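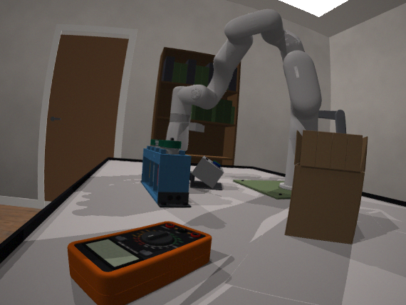

Marloes Van Acker and Aidan Moynihan were married Saturday, July 4, 2020, in the side yard of her grandparents' old dairy in Pondville, and what a happy afternoon it was! The couple had planned on a ballroom in Ostdale and a guest list of 182, then moved everything home in a matter of weeks and kept it to close family. Both of them work as electricians.

The ceremony began at four under the big maple, with the bride's sister playing fiddle from the porch steps. Marloes wore her mother's dress, shortened at the knee, and walked across the grass with both parents. Dinner was barbecued chicken, corn and a blueberry cake from the bakery in Pavstead — three layers, and not a crumb left by sundown.

The groom had strung 330 feet of lights between the barn and the milk house, and they came on just as the dancing started. Cousins who couldn't travel watched by video and sent in song requests all evening (the polka was a huge hit).

A bigger party for friends is planned for August of next year at the lake in Mahawong.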